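Tidy Desk Project – Final Report
Ridholm College

Our group studied how a shared desk gets used in dim light. The top is pale, so a black keyboard is easy to find on it.

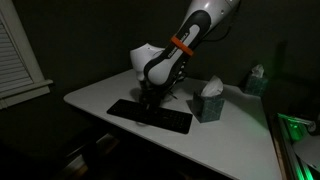
One reader of our draft asked whether dark keys are a problem after sunset in December. We think so – typing tests went slower.

Next we looked at what else belongs on the desk. Tissues were the most requested item
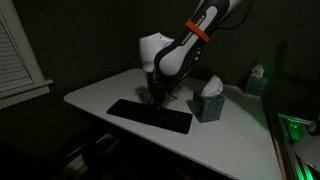

and we kept them within reach of the keyboard. Spare cables were harder to place.

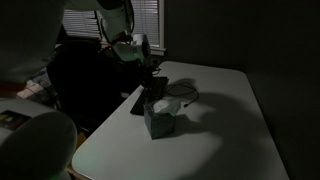 Dekance wrote back that cables should go in a drawer. We agree, and labelled one on 24th July.

Contact: Ridholm Student Projects | Back to top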